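Three grippers, one squeaky winner: a month with the hand-held kit at Trimon

By Taner Akbulut

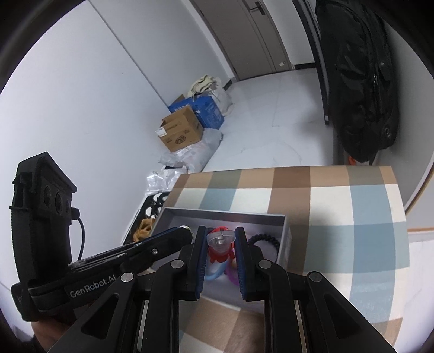
Issue 265 | page 6

I have spent most of July with a gripper in my hand, and I have the thumb ache to prove it. Trimon asked a few of us to try out three hand-held grippers side by side before they settle on one for the autumn, and as I'd moaned the most about the old one, I got first go.

The one I'm using in the photo is the black one with the blue textured pads, and the strap on it says GenRobot.AI, so that's what we've all ended up calling it. The other two are a lighter model we bought from Funditz and a thing our own workshop put together last year, known to everyone as Plandix after the parts bin it lived in. All three do the same job: you hold the handle, you pick things up, and what you did gets recorded so that an arm can have a go at copying it later on.

We kept the test dull on purpose. Pick something small out of a box, put it down on the cloth, pick it up again, put it back. We used toys, cables, bottle tops, socks, a bunch of keys and one very unlucky satsuma. Doğukan Tuncer drew up the list and he was strict about it - if you dropped something it went down as a drop, even when somebody had walked past and nudged your elbow. Between us we got through 1,504 picks, and my share was 916 of them, which I would like remembered when the biscuits are next handed out.

So, how did they do?

The Funditz one is lovely to hold. It weighs next to nothing and you can use it for a whole morning before you notice your wrist. The trouble is the fingers, which are smooth and a bit bendy at the ends. Anything soft was fine, and socks were a joy. Anything hard and rounded shot out sideways, and I spent a fair bit of time on my knees looking for bottle tops.

Plandix is the opposite. It grips like a crab! Nothing gets away from it, but you have to squeeze so hard that your hand starts to shake, and the shake goes straight into the recording. Doğukan played a few of my runs back on the arm and it trembled its way across the table as if it had seen a ghost. We also squashed the satsuma.

The black one sits somewhere in between. It's bulkier than I'd like, and I kept catching the cable on my sleeve until I learned to roll the sleeve up (short sleeves from then on, whatever the weather). But the pads are very good. Little toy figures were the hardest things on the list for the other two, all odd shapes and slippery plastic, and with this one I could pinch them round the middle and lift without thinking much about it. The two fingers stay parallel as they close, so you don't get that nasty moment where the tips meet first and the thing you wanted pops out towards you.

Boxes were a different story. Reaching into a box with tall sides is awkward with any of these, and the black one has the widest shoulders of the three. With the shallow boxes I had no bother. With the deep ones I was forever knocking the rim, and twice I tipped the lot over. Doğukan has longer arms and says it's all in the angle you come in at. He showed me, and then he knocked the rim too.

We argued most about the cloth. I wanted a plain one and Doğukan wanted a busy pattern, on the grounds that people's homes are full of busy patterns and the arm may as well get used to them. We did a few days of each. The recordings from the patterned cloth were no worse that I could tell, so he won that one and has mentioned it since.

Charging and fiddling time matters as well, if you're going to do this every day. Plandix needed its screws doing up most mornings. The Funditz one has a tiny switch on the underside that I kept turning off with my little finger, and I lost nearly an hour of work to it once before I noticed. The black one I mostly just picked up and used, apart from one afternoon when it wouldn't talk to the laptop and we had to restart everything, including, in the end, ourselves, with tea.

If it were up to me I'd take the black one for small and fiddly things and keep the Funditz one for clothes and cushions. Plandix can go back in its bin with our thanks. Doğukan agrees on the first part but thinks having two kinds of recording will make a mess later, and he would sooner pick one and stick to it. That decision gets made upstairs, so we've both written our bit and sent it in.

Next the kit goes over to the Tamihana building, where they want to try it in a proper kitchen with drawers and cupboard doors. They have asked for people with small hands in particular, as so far it has been mostly me and Doğukan and we both take a large glove. If you fancy a go, put your name on the sheet by the kettle. You'll need an hour for the first session, and somebody will show you how to hold it so you don't end up with a thumb like mine.

Doğukan has the full list of picks and drops on the shared drive if you like that sort of thing. My drops are in there too.

July 24, 2026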